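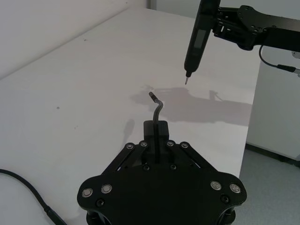 Hex key and electric screwdriver over the white table.

May 26, 2022

Right, the hand tools. I said back in February that I'd write up how we use them in here once I'd stopped changing my mind every week, and I have mostly stopped, so this is that entry, plus whatever else happened today.

First thing, the keys. We have had two sets in the drawer for as long as I've been on the bench, the Brabec set in the folding holder and the loose ones that came free with various bits of furniture and got thrown in with the pencils. I went through the loose ones this morning with a cup of tea and a magnifier (my eyes aren't what they were) and binned every one with rounded corners. Quite a pile! Bořivoj fished one back out of the bin because he uses it for opening the paint tins. Fine, but it lives with the paint now and not with the keys. I've put a dab of yellow on it.

How to tell a worn one, for anyone who hasn't had the pleasure: hold the end up to the window and turn it slowly. A good key flashes on each flat, a clean little wink, and a tired one just sort of glows. If you're not sure, try it in a new screw and rock it. There's always a bit of play, but you get to know how much is too much. The small sizes go first. If the short end has had it you can grind it back on the wheel, a couple of millimetres at most, dipping it in water every few seconds so it doesn't go blue and soft. I did four like that after lunch and they bite nicely again.

Then the electric one. I know I was rude about electric screwdrivers when Kazimír first wanted one, and it's in this notebook so I can't pretend otherwise. I've come round, partly. For running screws in it's lovely. You line it up, squeeze, and it's home before you've thought about it. For finishing I still want a key in my hand, because I can feel when the thread starts to pull and the motor can't tell me that. So the way I work now is motor until the head is nearly down, then stop, then the key for the last bit. Long end of the key in the screw if I only want it snug, short end in the screw and the long end as a lever if I mean it.

Kazimír does the whole lot with the motor on the lowest setting and says I'm making work for myself. He may be right for the steel brackets. He is not right for anything going into brass inserts, and we have the Dredlow cabinet doors to prove it. Three inserts spun in their holes and had to be drilled out and glued, and that took me until gone six. K., if you're reading this, I have forgiven you, but I am writing it down.

The job today was the rest of the Hedodo shelving. 21 units, all the same, thank goodness. I did the side frames flat on the table and left the backs until everything was standing. It went better in that order than last time, when I put the backs on early and then couldn't get the long end of the key round in the corners. You end up doing a sixth of a turn, taking it out, putting it back in, a sixth of a turn, and by the fourth unit you want to throw the thing across the yard. With the backs off there's room for a full swing.

Also, and this is a small thing, start every screw by hand. All of them, two turns with the fingers, before the motor comes anywhere near. I crossed one thread on the second unit by being clever and had to run a tap through it. Didn't cross any after that.

Ordered a box of 100 of the cap heads from Brenow to replace what we used, same length as before. They've changed the finish, it's darker, so please don't mix them with the old ones on anything that shows. I've cleared the left-hand tray for the new ones and the old ones can be used up on jigs and the undersides of things.

The stock book says we have 1,012 of the plain washers. I do not believe the stock book. If you find them, tell me.

Table notes. I've got much fussier about keeping that clean. Swarf gets under the side frames and you don't see it until you turn the piece over and there's a lovely curved scratch all down the face. Brush first, then the damp cloth, then dry, and not the blue cloths because they shed. I did it between each unit today and it cost me 60 seconds a go, and there isn't a mark on any of them. The last batch had to be touched up with wax in four places, so I'm calling that a bargain.

Bořivoj asked whether we could have a magnetic strip on the wall behind for the keys. I like the idea but I'm a bit nervous of it, the keys get magnetised and then they pick up filings, and you carry the filings straight into the socket of the next screw. We had that with the screwdriver bits and I spent ages with a pin picking fluff out of heads. A block of beech with holes drilled in it would do the same job. I've got an offcut under the bench that's the right sort of length. Holes a touch over size, angled back a bit so you can read the sizes, and a number burnt in next to each one. I'll do it on the next wet afternoon unless someone beats me to it (please do beat me to it).

Still to do on this lot:

Backs on the last five units.
Feet, all of them. The levelling ones, not the plastic caps.
Go round every joint once more with the long key tomorrow before they're wrapped. A few of the early ones will have settled overnight, they did last time.
Ring Dredlow about the hinges. Again.
Find out who has the 4 mm ball-end key. It was in the holder this morning and at half past four it wasn't, and I'd quite like it back before I do the feet.

Kazimír has just put his head in and says he has the 4 mm. It was in his apron.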